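Heltenia Wire Towel Basket

Bathroom storage / Baskets / Floor-standing

The Heltenia is an open wire basket for used towels. It stands on the floor, has no lid and needs no fixing. We sell it mainly to guest houses, small hotels and holiday lets, but it does the same job in a family bathroom.

A used towel usually ends up on the nearest flat surface. On a stone vanity top it stays bunched up and dries slowly, and the next person has to move it before they can use the basin.
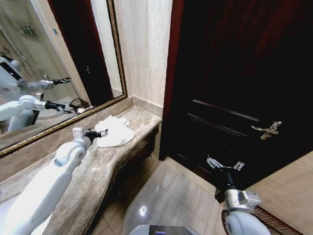

Where to put it

Choose a spot on the floor within reach of the basin or the shower. Against a wall is best, clear of the door swing. The open side of the wire should not be pushed into a curtain or a bath mat. Leave a little space above the rim so that towels can be lifted straight up.

If you are fitting out several rooms, put the basket in the same place in each one. Guests who stay with you again will look for it there, and so will whoever is changing the rooms.

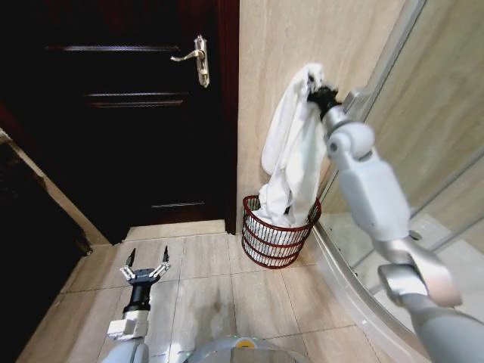

Dark red wire basket by the bathroom door, with a white towel.

Using it

Drop towels in loosely. A folded towel takes up less room but holds its damp in the middle, and the wire sides are there to let air through. The basket is meant for towels waiting to go to the wash. Please don't use it to store clean ones in a room with a shower, as they will pick up moisture.

Empty it once a day in a let room. At home, every second day is enough for most people.

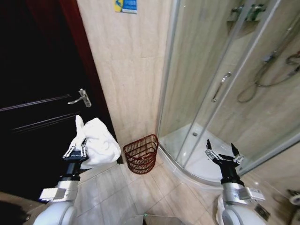

Bath sheets are the one thing to watch. Two large ones will fill the basket to the rim, and a third will hang over the side and touch the floor. If you supply bath sheets, order the larger Rultside basket or allow two Heltenias per room.

Care

Wipe the wire with a soft cloth and warm soapy water, then dry it. Don't use bleach, limescale remover or wire wool on the coating. Check the underside every few months and wipe away any grit, which can mark floor tiles.

Details

Finish: coated wire, dark red
Maximum load: 6 kg
Supplied: assembled, one per box
Trade pack: 8 baskets
Lead time for orders over 20: confirmed by email
Spare feet: part no. 400, sold separately
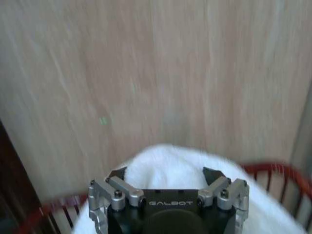 Ursina Danzer writes that she ordered a trade pack for Herkirdale in July and would buy it again, though she found the rim a little narrow for her thickest towels and would like a plain white version as well.

White is not available at present. The Gisler basket comes in white, with solid sides, and is listed under laundry.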